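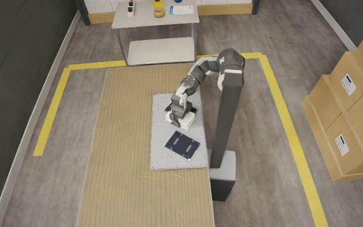

What does Akgate do?

We set up and look after single-arm robot cells: the arm, its column, the work table, the fixtures and the tooling at the wrist.

About Akgate

Akgate began as a repair bench for gripper fingers and wrist joints. Most of our work is now in complete cells, from the first layout to the yearly service. Our shop is in Alham, with a parts store in Hagedorn.

How we set up a cell

Each cell is laid out in simulation before anything is bolted down. We place the column beside the table, then check reach to every fixture position with the gripper fitted. Clearance between the fingers and the part is checked at the same time. Column height is fixed at this stage — moving it later means teaching every point again.

On site, the column base is leveled first and the table second. Fixture plates are then located from the robot's own zero point. Floor marking goes down last.

Service

A standard service takes 10 hours and covers joint backlash, brake hold, finger wear, cable condition and a repeat test at 56 taught points. Results go into Tritier, our service log, and the customer gets a copy. Worn fingers are replaced in pairs.

Figures at 31 December 2022

Cells under service contract: 56
Service visits in the year: 302
Spare part numbers held at Hagedorn: 522

The shop closes for stock count in the last week of November. Contract customers can still reach the repair line.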